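4 Loading and arranging the counter shelf

Read section 3 (Assembly) before you begin. The shelf must be fully assembled, with the top panel seated flat on the side wires and the lower base platform resting level.

4.1 Before loading

The Drultley counter shelf gives two storage levels on one footprint. The top panel takes light containers that are opened often. The lower base takes items that are used less or that weigh more. Both surfaces are flat and will hold any container with a flat bottom, including the Hiden food boxes sold separately.

Wipe the tabletop and dry it. Crumbs or grit under the base will make the shelf rock and can scratch a painted surface. Do not use the shelf on a surface that slopes toward the edge.

Maximum load, top panel: 3 kg, evenly spread.

CAUTION: The side wires are guides. They keep containers from sliding off sideways and are not rated for hanging loads. Do not hang hooks, cups or bags from them.

4.2 Placing containers

1. Set the shelf in its final position. Leave free tabletop in front of it at least as deep as your largest container. This is the working area for steps 3 to 7.

2. Close the lid of each clip-lid container. Press down on the center of the lid first, then close the clips on opposite sides in pairs. A lid clipped on one side only will lift at the other.

3. Place the clip-lid container on the top panel, between the side wires. Lower it straight down. Center it so that its weight does not rest on one edge of the panel.

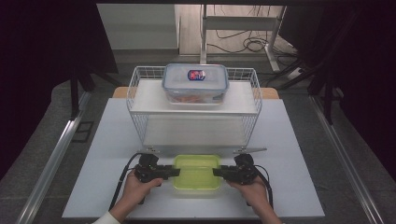

4. Check clearance above the top panel. If the shelf stands under a wall cabinet, you need enough height to lift the container clear of the side wires without tilting it. Containers holding soup, sauce or cut fruit in juice should never be tilted to get them out.

5. Set the next container on the tabletop in front of the shelf. Turn it so that its long side runs parallel to the front of the shelf.

6. Hold the container at both ends, at the same height, and lift it level. Do not lift a loaded container by the rim on one side. Thin plastic flexes at the rim, and the opposite end will drop.

NOTE: Containers straight from the refrigerator may be slippery. Dry the ends with a towel before lifting.

7. Move the container to its storage position and lower it until the whole bottom is in contact with the surface. Release both ends together.

8. Press lightly on each corner of the container. If it rocks, lift it and look for a lid, clip or scrap of food underneath.

4.3 Choosing a level

Top panel: dry snacks, lunch boxes, leftovers to be eaten the same day.
Lower base: bottles, jars, full containers.
Tabletop in front: containers in use. Clear this area when you finish.

Perishable food must go back in the refrigerator. The shelf is for short holding and for dry goods.

4.4 Checking containers before storage

Empty containers should be checked before they are put away. Molded rims and recessed panels hold water after washing, and residue collects in the corners.

a. Hold the container up to a light. Translucent plastic shows cracks as thin white lines, most often at the corners.

b. Run a fingertip along the inside of the rim and around any recess. Wash again if it feels greasy.

c. Set the container down on a plain, pale surface and look across the plastic from a low angle. Film and scratches show up against the reflections. Move the container or the light until each wall has been checked.
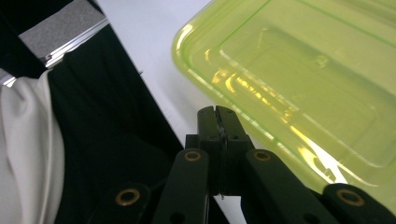 d. Discard any container with a crack that you can feel with a fingernail. Do not repair food containers with glue or tape.

e. Leave the container open until it is completely dry. Store lids separately or laid loosely on top. Closed clips put steady pressure on the seal and shorten its life.

4.5 Cleaning the shelf

Unload both levels, top panel first. Wipe the top panel and base with a damp cloth and mild dish soap, then dry them. Clean between the wires with a soft brush. Do not use steel wool, scouring powder or bleach. Chipped coating will let the wire rust; see section 6 for touch-up.

4.6 Replacement parts

Top panel, part 169
Base platform, part 188

Order through Druteck Parts, attention Stijn Geerts. Side wires are not sold separately.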